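Last updated: October 23, 2024
By Keabetswe Cele
6 comments

Genwood's repair evening is moving to a bigger room

Good news for anyone who has been squeezed into the back of the Genwood library with a broken lamp on their knees — the repair evening is finally getting more space! Starting in November it moves across the street to the old Landeck showroom, which has heating, decent parking and a lot more elbow room.

I stopped by last night to ask Ilse Kleinschmidt how it came together. She's been running the evenings for five years, and she told me the owners offered her the room after reading about the waiting list. "I said yes before they finished the sentence," she said. The group fixed 446 things last year, mostly toasters and zippers (and one accordion, which I would have loved to hear).

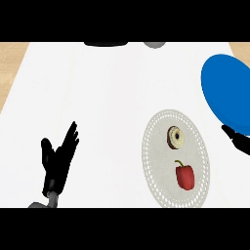 What to bring

Bring one item per person, plus any loose parts you've saved in a drawer. Doors open at 7 and sign-up is at the front. It's still free, but there's a jar for parts money if you feel like chipping in. I'm taking my grandmother's radio, and I'm way too excited about it.

Shares: 7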